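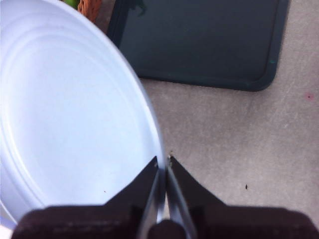 Elora said that a lid with rings in it was no use to anyone until you knew what it was a lid to, and that she had said so in September.

Search this site
Go

By Macarena Manzano
September
Last updated 16:20

The Lid Register

The flat at Burncombe had to be emptied by the end of the month. The kitchen was done last. Herrero had drawn up the list, which ran to 1,438 lines, and the kitchen began at line 316 with the word "lids" and no further detail.

The method was simple. Every round item was placed on the table and measured across the widest point. Its diameter went in the first column, its colour in the second, and in the third went the number of whatever it fitted. If it fitted nothing, the third column was left blank and the item went on the windowsill.

By four in the afternoon the windowsill was full.

Elora read the third column aloud. Herrero wrote. They had worked like this for most of the month and had stopped discussing it.

"White, round," she said. "Plate or lid?"

"What does it do if you turn it over?"

She turned it over. It rocked slightly and settled. She turned it back.

"It does the same thing both ways."

Herrero considered the page. There was a column for plates, but it was on another sheet, and the other sheet had been closed and totalled. To reopen it would mean changing the total, and the total had been carried forward twice.

"Lid," he said.

"It was under the bread when we were small. She cut the bread on it."

"Then it was a lid with bread on it."

Elora held it at the rim and tilted it towards the window. The rings inside the edge came up when the light was low and went flat when it was not. She ran a thumb round the outermost one. Their mother used to do the same while she waited for the kettle, always clockwise, and stopped when the kettle clicked.

"There was a tub," Elora said. "A Zeltuven tub, with a handle. Flour went in it."

"Line 145. It went to the hall cupboard, then to the charity shop."

"With a lid?"

He turned back several pages. The entry read: tub, one, no lid.

Neither of them spoke for a while. The shop shut at five. It was a short walk, downhill, and the tub had gone in nearly two weeks before - long enough to be sold, or to be sitting on a shelf at the back with a sticker on it.

"We could measure it there," Herrero said.

"You'd need the diameter."

He wrote the diameter on the back of his hand. Then he entered it in the first column, wrote "white" in the second, and held the pen over the third.

"Leave it blank," said Elora. She was already looking for a carrier bag big enough to put it in.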